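Radance Boards > Storage and Small Cases > Box hardware

Thread: Lid on hinged jewelry box won't hold upright

troltimon_fan
Posted Sunday, 9:14 pm

Looking for input on hinge friction. I have a small jewelry box, the type with a lid that hinges at the back and a clasp on the front. The lid is supposed to stay up by itself. Mine drops shut if the table gets bumped. The hinge pins are not bent and the screws are tight. The lid lining adds some weight but I can't remove it without tearing the fabric.

I want a fix that doesn't show when the box is open. Adhesive stops are out.

hingewise
Posted Sunday, 9:40 pm

Need to know how far past vertical the lid travels. If it stops at 90 degrees there is no margin and any knock will close it. Most small cases want about 5 degrees past vertical. Also set the box on a hard, level top when you check. A dresser scarf will throw the angle off.

My own is open on the white table at the moment.
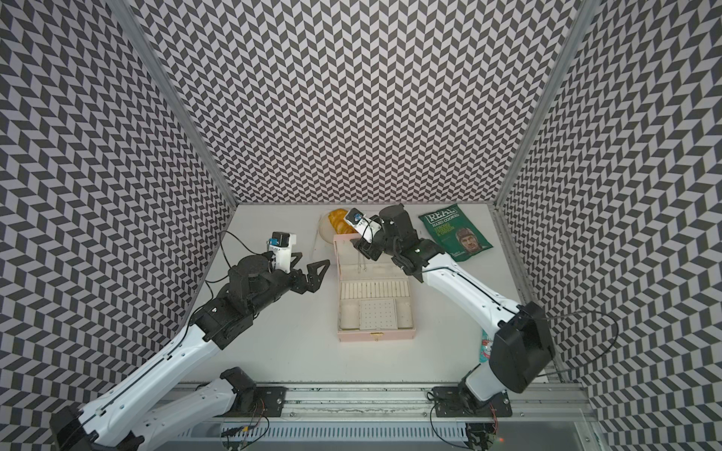
Open jewelry box on the white tabletop, chevron walls behind.

troltimon_fan
Posted Sunday, 9:52 pm

Checked with a protractor. It stops dead at 90. The back edge of the lid meets the back edge of the base and there is no bevel on either one.

quarterlatch
Posted Sunday, 10:05 pm

Then take a sanding block to the back edge of the lid and put a small bevel on it. Ten strokes, test, repeat. Don't touch the base. Vrabec sells a replacement hinge with a built-in stop, but the screw spacing is 44 mm and you would be filling old holes.

hingewise
Posted Sunday, 10:11 pm

Disagree on sanding. If the box is covered in paper or leatherette you will cut through the covering at the fold and it will lift within a month. A fabric stay on one side is cleaner. Cut it short, glue one end under the lid lining and the other under the base lining.

quarterlatch
Posted Sunday, 10:20 pm

A stay does nothing for a lid that falls forward. It limits backward travel, and his is already limited. He needs more travel or more friction.

hingewise
Posted Sunday, 10:26 pm

Fair point on the travel. I still wouldn't sand a covered box. Crimp the hinge knuckles slightly with padded pliers and get the friction that way.

Mod note from the Urnau guide:
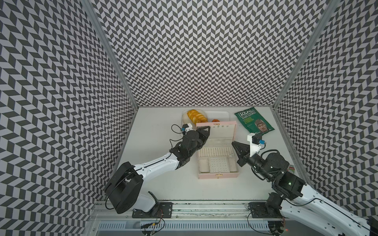

Urnau
Moderator, Small Cases

The pink box has a white interior with compartments and a perforated insert panel. There is a gold clasp on the lid edge and another on the front edge of the base. Points for anyone working on a similar type:

Take out any loose insert before you work on the hinge. Grit gets into the holes and is slow to pick out.

Close the lid by hand and check that the clasp halves line up. If they are off, fix that before changing the hinge.

Keep snacks off the bench. Chip grease marks pale linings and I have not found a cleaner that lifts it fully.

troltimon_fan
Posted Sunday, 10:48 pm

Box is paper covered, so no sanding. Crimped both knuckles. The lid now holds when I knock the table, but it is stiff for the first 50 degrees or so of travel.

quarterlatch
Posted Sunday, 10:55 pm

Too much crimp. Open one knuckle back up a little. A touch of dry wax on the pin will help.

hingewise
Posted Sunday, 11:02 pm

Leave it a week before changing anything. New friction beds in with use. And no wax, it picks up lint from the lining.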